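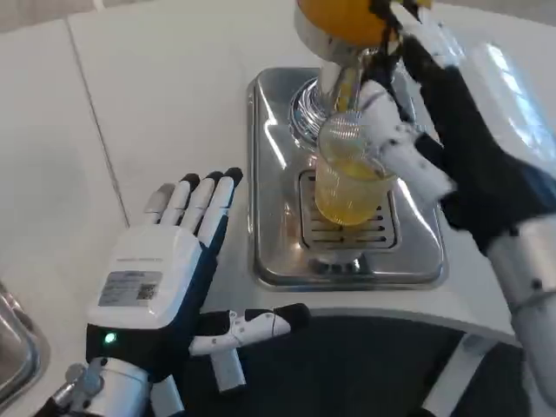

I have been to be sold a robot. My café has four tables and a hatch, so I was possibly the smallest fish in the building, but the email from Plarberg said "businesses of every size" and I decided to hold them to it.

The thing on offer is called the Stustano. You don't buy it, you hire it, and the price is £546 a week with delivery, setting up and a helpline thrown in. For that you get two arms, two hands with proper fingers, and what the brochure calls a calm presence behind the counter. I've employed people with less.

The demonstration was at the Travitz, an old carpet showroom near the ring road that now does "experiences". I was there for three hours one August afternoon, which is a long time to look at juice. They do give you a biscuit.

What it does, on the basic package, is drinks from a dispenser. It takes hold of a cup or a glass, brings it under the spout, lets it fill and hands it over. Coffee costs extra and wasn't on show. I asked about toast and got the look I'd expect if I'd asked whether it could do my mother's feet.

I had gone in wanting to sneer, and I'll admit the first pour took some of that out of me. It used a clear plastic cup, the flimsy sort I can crush just by being in a bad mood, and the cup kept its shape. The hand closed, stopped closing, and the juice went up the inside with no fuss at all. I found I was leaning forward. So was the man next to me, who owns a garden centre and had been sighing since the car park.

It is slow, though. I'd put it at the speed of a careful uncle. Each pour has a little pause before it, where the fingers settle, and another after it, where you start to wonder if it's thinking about something else. At my hatch at ten past eight, with the school run three deep and a dog tied to the sign, that second pause would finish me off. At a hotel breakfast, where people are half asleep and glad of something to watch, I think it would do very nicely.

The left hand gets on my nerves. It does almost nothing during a pour. It just waits there, open, like someone expecting change. I asked whether it could be getting the next cup ready and was told that this is "on the roadmap", a phrase I have now heard about so many things that I picture the roadmap as one of those enormous folding ones you can never get back in the glovebox.

Then they swapped to glassware, which was the part I'd really come for. We don't use plastic at our place. We have tall ones and short ones and a few with chips I turn to the wall, and I wanted to see how it coped with something heavier and more likely to end up in a customer's shoe.
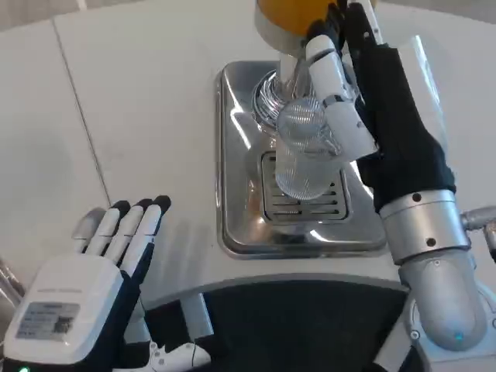 On to the ribbed glass, held over the drip tray. I was holding my breath by this point.

It managed. I watched it do the same ribbed glass several times and it dropped none of them, though on one go it put the rim a shade off to the side and a bit of juice went down the outside. The tray dealt with that. I will say the tray is a good tray. It's stainless steel, it sits down into the worktop, and I would cheerfully hire the tray by itself if they'd let me.

Which brings me to cleaning, where my notes get crosser. Underneath the white finger parts there's a dark covering like a glove, and I wanted to know what happens when it gets sticky, because everything near orange juice gets sticky. The answer is that you wipe the outside down each night and Plarberg changes the coverings when they come to service it. How often is that? It depends on your plan. What does a person do in the meantime, with a tacky robot and a visit from the council? You ring the helpline.

The agreement runs to 17 pages. I read it on the bus home, being that sort of person. Most of it is fair enough. You can't move the robot yourself, you can't dress it up (there goes Christmas), and you must have a member of staff within sight of it whenever it's working. I read that last one twice. So I'd be paying £546 a week for the robot and then paying somebody else to stand by and look at it, and I already know which of the two would be asked to mop.

For comparison, and in the interests of fairness, I also rang Mazurek, who do the self-service juice machines you see in canteens. Theirs has a lever. You put your own glass under it and push. It costs a fraction of the money, it is faster, and in all my years of eating in canteens I've never seen a soul lean forward to watch one work. I suppose that's what the extra is for.

My verdict, for the handful of you who asked: if you've got a lobby, a big breakfast room or a stand at a trade fair, go and see the Stustano. It's gentle with a cup, it's tidy, and people do stop and look. Take your own glasses along and ask them to use those, as I wish I had. Ask about the service visits and get the answer in writing. And check the width of your counter before you fall for it, since both arms need room and mine would have one elbow in the cake display.

I won't be hiring one. The garden centre man was filling in a form when I left. If it goes in next to his bedding plants I'll drive over and have a juice, and report back on whether the left hand has found anything to do.

Next week, the new oven, which has arrived with the door on the wrong side.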